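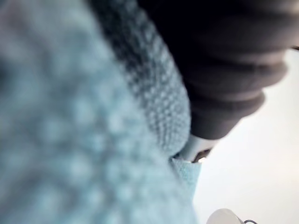
The Skilluvel kit came to Habte Alterations on a 30-day trial, in two boxes, and Gemechu Gebru had it bolted down by noon. His aunt watched from the pressing table. The shop had been hers for longer than he had been alive, and she had agreed to the trial on the condition that it stay on his side of the room.

"What does it do," she said.

"It folds. It turns things right side out. There's a mending package, but that's extra."

"How much extra?"

"300 a month."

She went back to her collar.

The first week it folded dish towels. The second week Gemechu gave it knitwear, which the Sollance salesman had told him to leave until last. Knits slid. They stretched when the fingers pulled and sprang back when the fingers let go, and the arm would stop and ask for help in its small polite voice. He lowered the grip setting from 8 to 3 and tried again. At 3 it could pick up the edge of a sweater without leaving a mark. It took 13 minutes to fold one.

"I could have washed it in that time," his aunt said.

In October a man from Konivard, the hotel laundry across the river, brought in a bag of blankets and stayed to look. He asked Gemechu what he thought of the kit. Gemechu said the manual was good and the fingers were easy to clean. He said it was slow on anything soft, and that he would not leave it alone with a customer's cashmere. The man wrote this on the back of his ticket.

"Would you buy it?"

"I have until the end of the month."

After closing he put a blue blanket on the table and started the program once more. The arm came down and felt along the knit for an edge. It missed, lifted, moved over a little and closed on a corner. He had his hand near the stop button and kept it there.

His aunt had her coat on. She stood beside him with her keys.

"It goes in too flat," she said. "You have to roll it up a little with the thumb first."

"It doesn't have a thumb."

"Then use the other finger."

He opened the settings and looked for the approach angle. It was on the fourth page, under Advanced. She put her bag down on the chair.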